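From the Snack Shelves: A Spring Note on Boxes, Bars and Who Took the Scissors

Hello again, everyone, and thank you for being patient with the late newsletter. March got away from me, what with the heating going out on the Dvorak Street side and then the big delivery arriving on the very morning I had promised to be at my sister's. But the shelves are stocked, and I have been wanting to write about them for a while, so pour yourself a cup of something and bear with me.

For those of you who are new to the Trusinby pantry (welcome!), it began as a single card table near the back door, with a bowl of granola bars and a sign asking people to take one. That was before my time. Gilberto Cabrera remembers the card table fondly and will tell you it had three good legs. These days we go through roughly 2000 bars and small packets over a school term, which still amazes me every time I do the ordering, and the card table has long since been retired to holding up a fern.

The metal shelving was the best thing we bought last year. It came from Bimon, in flat bundles that took up the whole hallway, and Jairo Ayala and Édgar Echeverri put it together in one long evening with a rubber mallet and a good deal of pizza. The uprights have slots all the way up, so you can move a shelf when you need to, and we have moved ours 4 times already. First they were too close together for the tall boxes, then they were so far apart that the younger kids couldn't reach a thing, and then I changed my mind, which I will own up to. I think we have it right now. Please don't move them again without asking me!

I also want to say how much nicer it is having the snacks out in their own boxes. We used to tip everything into big plastic tubs, and it did look tidy, but you could never tell what was what, and people with allergies had to dig around for a wrapper and squint at it. Now the box stands there with its front facing you and you can pick it up and read the back. I know it looks a bit like a grocery store. I happen to love the way a grocery store looks, all those colors lined up together, so you won't get any complaints from me.
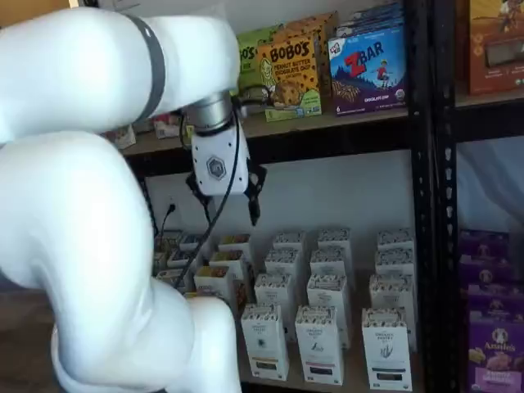 Bobo's and chocolate chip Clif Kid ZBars on the upper shelf.

The Bobo's have been a real hit with the grown-ups, I have noticed, particularly the ones who come by at four in the afternoon saying they only want to look. They are filling, and they go very well with coffee. The ZBars are what the kids reach for. Brândușa Tudose's youngest likes the picture on the box nearly as much as what's inside, and he has been promised the next empty one for his bedroom wall. If you are the person who flattens the boxes for recycling, please set a blue one aside for him.

A few small requests while I have your attention. When you open a new box, bring the older one to the front and let the new one wait its turn behind. If a box is down to its last bar or two, write it on the pad by the light switch and I'll add it to the order. Please keep the peanut things together at one end and wipe your hands before you go rummaging in the others, as we have two families this year who need us to be careful. And could whoever borrowed the orange-handled scissors bring them back? I have been opening cartons with my house key.

Sherif Bouzid has asked me to mention that the spring drive is open. We are hoping for 700 items by the end of it, and anything sealed and in date is welcome: bars, crackers, raisins, applesauce pouches, those little boxes of cereal. If you would rather give money, there is a jar at the front desk, and Sherif can write you a receipt. We would dearly like some things without nuts, and more savory choices too, because there comes a point in the afternoon when even I have had enough chocolate chips.

Drop-off is any morning before ten, at the side door. If it sticks, lift the handle a little and lean.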